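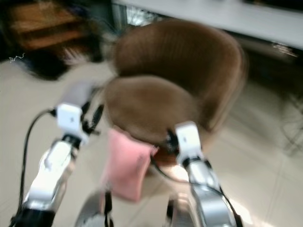 4 min read

Fouzia Hashmi has watched the pilot of Brondberg so many times she can do both sides of the airlock argument, with voices. I know this because she did it for me before I'd even got my recorder out!

"It's the best hour of telly anyone made about a space station with no money," she told me. "I will die on that."

If you missed it (most people did), Brondberg ran for two seasons and followed the crew of a clapped-out mining outpost and their very shifty doctor, Zamani. Fouzia runs the fan guide, episode by episode, and it's now up to 900 pages.
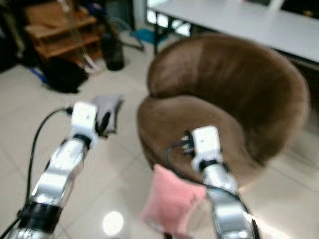
A grey cloth and a pale floor.

I asked her about the finale, obviously. Everyone asks about the finale.

"Look, Zamani opening the door is the right ending," she said. "People wanted a rescue ship. The whole show is telling you there's no ship, from the first scene, and then they're cross when it doesn't come."

I was one of the cross ones, and I told her so. She laughed at me for quite a while.

Her favourite is "The Boser Signal", the one where the crew start hearing their own distress call coming back with different words in it. Mine too, although I reckon the middle sags a bit. Fouzia wasn't having that. "The middle is where the colour goes out of the sets! Watch the walls. Watch it again tonight."

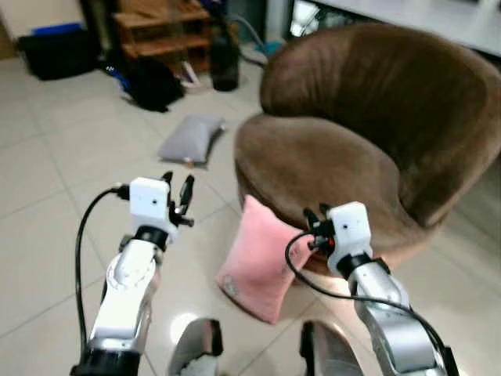

The pink cushion and the grey pillow.

Her co-editor, Tamsin Kereama, prefers season two, and they've apparently argued about it in the footnotes (I checked, they have, it's glorious). The pair spent most of June on one entry, trying to work out when the Sastport flashbacks are meant to happen.

"Tamsin says before the war, I say during," Fouzia said. "We printed both."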